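Small Surfaces, Big Difference: Speaker Notes

Slot: after the coffee break, 17 slides, keep the pace up
Host: Limar home workshop series

Opening

Good to see so many of you back with a cup in hand! Start by asking who wiped down a counter this morning. Hands up. Then ask who moved the same five little things out of the way to do it. The same hands will stay up, with some groaning.

That groan is the talk. Small things on flat surfaces — brushes, tubes, napkins, mugs — and how to give each one a spot so the counter gets easier to live with. We're talking about ten square feet of your home, the part you touch before you're properly awake. I love this part of the house and I want you to love it too.

Mention the Talum newsletter challenge from last July, when 337 households signed up to clear one surface each. Only one! People wrote back about how much more they did afterward, and the letters were a joy to read. Read the short one about the windowsill if there's time.

Part one: give it a base

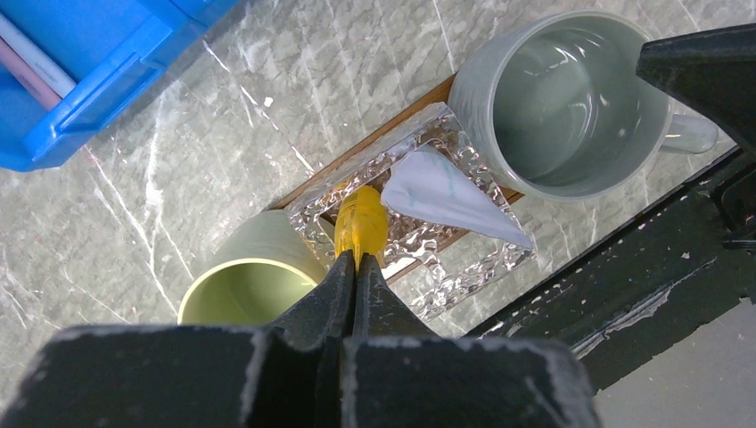

My first rule is that loose things need something underneath them. A board, a tray, a plate you never liked for food, anything with an edge your eye can find. Once there's a base, a group of odds and ends starts to look like a group. Foil over a wooden board does the job nicely, and it picks up the light in lots of little bright patches, so even a folded paper napkin gets a bit of a stage. Point out the strips of wood showing along the sides, and let people enjoy that bright yellow against the silver. One strong color on a plain base is so easy to spot!

Pause for the question that always comes up: does the base have to match the room? No. It has to be easy to lift. If you can pick up the whole group in one go, you'll wipe under it. If you can't, you'll wipe around it, and we all know what that corner looks like by spring.

Quick exercise, two minutes on the clock. Everybody sketches the messiest surface at home and draws one rectangle on it. Whatever fits in the rectangle stays. Walk the room while they draw, people show you wonderful things.

Part two: the bathroom counter

This is the section I'd happily stretch to an hour. Tell the Nedau story here (rental apartment, one tiny sink, four people brushing their teeth in shifts). What saved them was agreeing on three homes: a holder for what's used every day, a divided bin for what's waiting its turn, and a clear patch of counter for the mug.

Talk through the holder first. Round openings are great for brushes, and tubes can lean alongside if there's room. Clear plastic is my favorite because you see right away what has pooled underneath, and then you rinse it. Solid holders hide that for weeks — ask me how I know.

Then the bin. A divider down the middle matters more than the size. Leave one side empty if you can stand it! An empty compartment is where the new tube goes when somebody comes home from the store, and it keeps the overflow off the counter.

Color is the last piece. One pink brush, one light blue brush, and the morning mix-up is over. Fukuda, our partner shop, has a bowl of single brushes by the door for people to pick through, so send folks there at lunch.
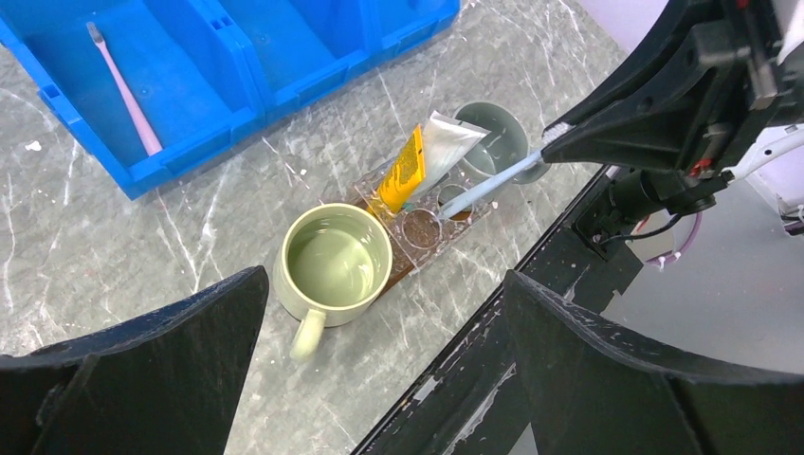 Part three: keeping it going

Slide 14 has the weekly routine. Lift, wipe, rinse, put back. In the trial homes it came to 104 resets over the year, so twice a week, and most people did it while the kettle was on.

Skip slide 15 if we're running late. Don't skip the swap table, it's the best bit of the afternoon. Bring the spare trays out from under the desk before questions start, and leave the lights up so people can find their way over.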